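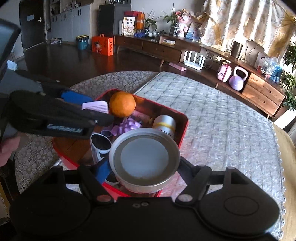 Zuletzt geändert: 8. Juni 2022

Flakmont-Stiftung nimmt Verleih von Alltagstabletts in Hundton auf

Die Flakmont-Stiftung hat in ihrer Wohnstube in Hundton den Verleih der sogenannten Alltagstabletts aufgenommen. Das Angebot richtet sich an Tagespflegen, Wohngruppen, Kindergärten und Praxen für Ergotherapie im Gebiet Hundton und Bruvon. Zur Verfügung stehen 50 Tabletts, die jeweils mit kleinen Gegenständen aus Haushalt, Küche und Spielzimmer bestückt sind. Dem Verleih ging im April eine Erprobung in Haus Samuel voraus.

Grundlage des Angebots ist eine einfache Beschäftigung. Ein Tablett wird gemeinsam eingeräumt, die Gegenstände werden benannt, nach Gebrauch oder Farbe geordnet und anschließend wieder ausgeräumt. Die Zusammenstellung ist bewusst gemischt gehalten. Auf einem roten Tablett mit abgerundeten Ecken finden sich etwa eine Orange, ein blassrosa Kamm, eine violette Spielzeugtraube, eine kleine violette Spielzeugsonnenbrille und ein weißer Becher mit schwarzem Innenraum, dazu eine weiße zylindrische Dose mit gelbem Streifen. Auch eine runde silberfarbene Dose mit hellgrauem Deckel gehört zu den Dingen, mit denen am Tisch gearbeitet wird.

Die Verbindung von echten Gegenständen und Spielzeug geht auf Rückmeldungen aus der Erprobung zurück. In den Gruppen wurde nach Angaben der Stiftung besonders lange über Stücke gesprochen, die sich nicht eindeutig zuordnen ließen. Ob eine Traube aus dem Spielzimmer zum Obst gehört, ist in den Begleitblättern ausdrücklich offengelassen. »Wir geben keine Lösung vor. Wer den Kamm zum Becher legt, weil beides am Morgen gebraucht wird, hat eine gültige Ordnung gefunden«, erklärte Projektleiter Ifor Voyle bei der Vorstellung des Verleihs.

Einrichtung der Wohnstube

Die Wohnstube ist wie ein gewöhnliches Wohnzimmer eingerichtet. Gearbeitet wird an einem runden Tisch mit weißer Spitzendecke, auf der teilweise eine hellgraue Steppunterlage mit Rautenmuster liegt. Dahinter steht ein langer, niedriger Fernsehschrank in Nussbaum mit Schubladen und schräg gestellten Beinen. Auf und an dem Möbel haben eine Orchidee im Topf, der WLAN-Router und ein schwarzer zylindrischer Lautsprecher ihren Platz, in einem offenen Fach eine lavendelfarbene Kugelhantel.

Die Stiftung hat sich bei der Ausstattung gegen gesonderte Schulungsmöbel entschieden. Die Teilnehmenden sollen die Aufgaben in einer Umgebung kennenlernen, die ihrer eigenen Wohnung nahekommt. Dazu zählt auch, dass auf Ablageflächen Dinge des laufenden Gebrauchs liegen bleiben. In einem zweiten Abschnitt der Einführung wird das Ordnen deshalb vom Tablett auf das Zimmer übertragen — etwa auf die Frage, was in eine Schublade gehört und was griffbereit bleiben soll.

Ausleihe und Bedingungen

Die Ausleihe erfolgt über die Geschäftsstelle in Hundton. Einrichtungen hinterlegen einmalig eine Sicherheit von 150 Euro und können dafür bis zu drei Tabletts gleichzeitig mitnehmen. Die Leihfrist beträgt vier Wochen und kann einmal verlängert werden, sofern keine Vormerkung vorliegt. Eine Leihgebühr wird im ersten Jahr nicht erhoben. Lebensmittel gehören nicht zum Leihumfang und sind von den Einrichtungen selbst zu ergänzen; die Begleitblätter nennen hierfür geeignetes Obst und Gemüse.

Jedem Tablett liegt eine Bestandsliste bei, die bei Abholung und Rückgabe abgezeichnet wird. Fehlende Kleinteile werden aus dem Fundus ersetzt, der derzeit 1000 Gegenstände umfasst. Becher, Kämme und Dosen sind vor der Rückgabe zu reinigen, Stoffteile werden von der Stiftung gewaschen. Für Gruppen mit Kindern unter drei Jahren ist eine eigene Zusammenstellung ohne verschluckbare Teile vorgesehen, die bei der Anmeldung gesondert anzugeben ist.

Die Gemeinde Bruvon beteiligt sich mit einem Zuschuss von 500 Euro an den Begleitblättern. Diese erscheinen in großer Schrift und liegen in der Geschäftsstelle sowie im Bürgerbüro Bruvon aus. Eine Fassung in Leichter Sprache befindet sich in Vorbereitung.

Einführung für Fachkräfte

Vor der ersten Ausleihe ist die Teilnahme an einer Einführung von zwei Stunden vorgesehen. Behandelt werden der Aufbau einer Sitzung, die Auswahl der Gegenstände und der Umgang mit Situationen, in denen eine Aufgabe abgebrochen wird. Die Gruppen sind auf sechs Personen begrenzt. Haus Samuel stellt bei Bedarf einen weiteren Raum bereit, der stufenlos zu erreichen ist.

Nach den Erfahrungen der Erprobung empfiehlt die Stiftung, mit wenigen Gegenständen zu beginnen und das Tablett erst im Verlauf der Sitzung zu füllen. Eine ruhige, einfarbige Unterlage erleichtert das Erkennen kleiner Teile. Auf Zeitvorgaben sollte verzichtet werden. »Manche Runde kommt über zwei Stücke nicht hinaus, und die Stunde ist trotzdem gut gefüllt«, so Voyle.

Anmeldungen zur Einführung nimmt die Geschäftsstelle der Flakmont-Stiftung in Hundton schriftlich entgegen. Anzugeben sind Name und Anschrift der Einrichtung, die Zahl der teilnehmenden Fachkräfte sowie das Alter der vorgesehenen Gruppe. Sachspenden für den Fundus werden nach vorheriger Absprache angenommen — gesucht werden vor allem Kämme, kleine Blechdosen mit Deckel und Becher mit gut greifbarem Henkel. Elektrische Geräte und zerbrechliches Glas können nicht berücksichtigt werden.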